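From: Salamatu Okafor
To: perception-tooling list
Subject: Re: segmenter v2 on the toy set, can we switch?

Kayode Afolabi wrote:
> The new segmenter scores better on all 3,076 labeled
> crops from Lildale, and it adds only 12 ms per call.
> I'd like to make it the default in Farneo before the
> June branch. Any objections?

One, and it's the same one I had last time. Those crops are mostly single parts on a bare mat. I don't doubt the score, I doubt that it tells us much about a pile.

I ran both versions on 19 cluttered layouts last night. The new one is cleaner on the nuts and rings, I'll give you that. On the perforated plates it still treats a crossing pair as one part, and the grasp planner then picks a center that belongs to neither. The old one does this too, but with low confidence, so the planner skips it. The new one is sure of itself. I'd call that a step back.

Anything under an arm is worse. Jummai's arm mask grows by a fixed margin, and whatever sits close to the wrist gets eaten along with it. Raising the margin to hide the mask noise, as Obinna suggested, would only eat more.

Layout I keep using for the argument:
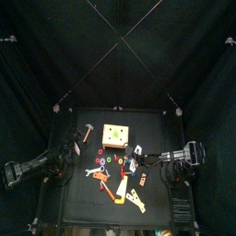
Both arms over the mat, crossed cream plates at the bottom of the cluster, white strip under the right arm.

Could you rerun with the planner in the loop and post the raw masks, not the summary table? I'd also like the 900 crops you filtered out put back in. Until then please leave the flag off by default.

Salamatu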